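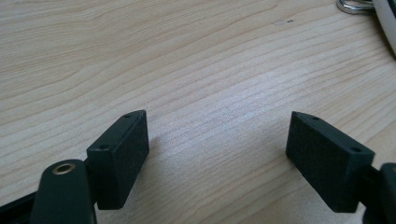 How many times should I repeat a chore when I'm recording it for a robot to learn from?

Plan on 173 good takes of one small chore before you start a second one. A small chore means folding one washcloth or putting one spoon in a cup, start to finish. Long jobs like "clean the kitchen" are better cut into pieces and recorded a piece at a time.

I've been recording with a hand-held gripper at my kitchen table since February, and I love it! These are the tips I keep passing along to new people on the Tresholm project.

Wipe the table first. Crumbs love to hide in the grain, and a bit of grit under a finger pad makes it skid.

Open the jaws all the way before every take. Mine used to start half closed when I was tired, and those were the takes I had to throw out.

Check the pads. A dry toothbrush gets lint off textured pads (skip the dish soap, it leaves them slick for hours).

Move at the speed you'd use to pass somebody a full cup of tea. Slower than that and you get a wobble in the wrist.

Shift things between takes. Turn the cup, slide the spoon over a hand's width, swap the blue towel for the striped one. If every take starts the same way, the robot only learns that one table setting. I change the layout every 4 takes, and it makes the afternoon go faster too.

Keep your fumbles if you recovered from them. Dropped the spoon, picked it up, finished the job? Save it! Ailbhe Tully, who sorts our recordings, asks for more of these all the time.

Watch out for glare. Pale wood under a bright window can wash out, so I pull the curtain halfway. A matte placemat works too, if the chore allows one.

Name your files before you get up for a snack. "Spoon in cup, left side" beats "test new 2" when the shared folder has 3,000 recordings in it.

Next up for me is jar lids, and I've been saving every size I can find.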